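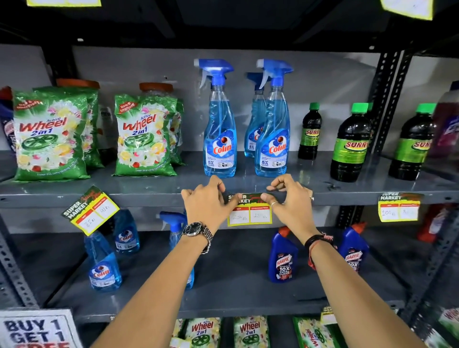

Chapter 4
Prices at the Shelf

A shopper in a self-service store seldom asks what something costs. The question is answered by a small piece of printed card or paper on the shelf edge, and if the answer is missing or unclear, many shoppers put the item back. A shelf label has to be read quickly, from a standing position, by a person who may be holding a basket. For this reason most stores print the fixed part of the label in advance and leave space for the part that changes. The labels on the cleaning products shelf have a dark green band with the words SUPER MARKET, and the prices are written by hand in white boxes with yellow borders. One label carries two boxes, so it can serve two products standing side by side, or two sizes of the same product.

Handwritten labels remain common in small stores. They cost little, and a price can be changed in less than a minute. They also depend on the person holding the pen. A 1 written in a hurry may be read as a 7, and a label that has slipped to the left may end up under the wrong bottle. Printed and electronic labels avoid the first problem but not always the second.

What you will learn

After studying this chapter you should be able to
explain what a shelf label must tell the customer
match labels to products on a mixed shelf
carry out a price change in the correct order
find and correct the difference between a shelf price and a register price

Key terms: shelf edge, facing, unit price, price change list, price check

4.1 The store in this chapter

The examples in this chapter come from Toltarer, a neighborhood grocery store with 2,736 products and 10 employees. Yeshi Wubshet manages the store. Yhon Cáceres is responsible for the household aisle, where detergents, glass cleaners, and toilet cleaners are kept. In December the store checked every label in the building against the register. The check found 62 labels that did not match. Most of the errors were old prices that had been left in place after a delivery – the register had been updated and the shelf had not.

Wubshet then changed the order of work. The new label is now written first, the old one is taken down, the new one is fixed to the shelf edge, and the product is scanned before the employee moves on. Section 4.2 follows these steps for a single shelf.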